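Qaisi Community Help > Home Computers > Noise and Cooling

Old desktop is too loud since I moved it, is it worth to fix?

Asked Thursday, May 12, 2022
271 views

Hello everyone. I have a desktop computer which I bought second-hand when I moved to Canada. It is in a Sterodau case, the big black type with the door on the front. For three years it was quiet enough. In November I moved it from the living room to a small desk in my bedroom, and from this time the fan noise is very strong, specially when I watch videos or open many tabs.

I checked the temperature with a free program. When the computer does nothing, it shows 52 degrees. When my daughter plays her game it goes to 86 and then the fan is like a hair dryer. The desk has a closed back, and the computer stands inside the cupboard part with the door open.

I have already vacuumed the front grille from outside. I did not open the side panel, as I am a little afraid to break something. My budget is not large. My neighbour told me to buy a new computer, but the cheapest one I liked at Lukiletti was 800 dollars before tax and I would prefer to wait.

Thank you in advance for your patience with my English.

3 answers

Answer 1 — marked helpful by 10 members

Your English is fine, mine is also from school. I think you have two problems together, the cupboard and the old thermal paste.

First take the computer out of the cupboard and put it on the floor or on top of the desk for one evening. Do the same things as usual and write down the temperature again. If it falls a lot, then the cupboard is guilty, because the warm air goes out of the back of the case and comes in again by the front. A desk with closed back is very bad for this. You can cut a hole in the back panel, or simply leave the computer outside.

If the temperature stays high, the paste between the processor and its cooler is probably dry. Changing it is cheap work. Shut down the computer, switch off the power supply at the back, unplug the cord and press the power button once for a few seconds. Lay the case on its side on a steady table and remove the side panel. Before you unplug the cooler fan, photograph where its cable goes. I did not do this the first time and I was searching for the connector half of an hour.

With an older cooler it is good to run the computer for some minutes before you begin, so the paste becomes softer. Then turn the cooler a little left and right before lifting. Do not pull it straight up with force.

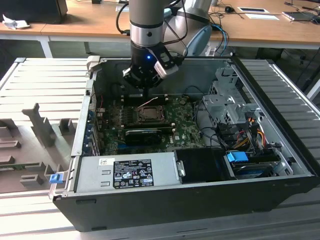 How much paste should I put on the processor?
A drop the size of a small pea in the centre is enough for most home processors. The pressure of the cooler will spread it.

Clean the old paste with isopropyl alcohol and a coffee filter or a cloth without lint. The bottom of the cooler must be cleaned too. Then put back the cooler and tighten the screws in a cross pattern, each one a few turns at a time. Connect the fan again before you start — without it the computer can refuse to start or overheat.

I used the small tube from Badesell, it was enough for two computers. Any known paste will do the job, the difference is maybe two or three degrees.

Answer 2

take it out of the cupboard. same thing happened with mine. cost me zero dollars

Answer 3

I agree with the first answer, but I would clean the dust before touching the paste. Vacuuming from outside does not reach the fins of the cooler, and there the dust is sitting like felt. Buy a can of compressed air and go out on the balcony or in the garage. Hold the fan with one finger so it does not spin while you blow.

Also look if your case has a filter behind the front door. In my Sterodau it slides out from the bottom, and I owned the case for two years before I found it. Mine was completely grey. You can wash it with lukewarm water, but let it dry until the next day.

Comment from the asker: I moved it on top of the desk and now it shows 71 with the game. The colour of the filter I prefer not to describe. Paste will be next weekend.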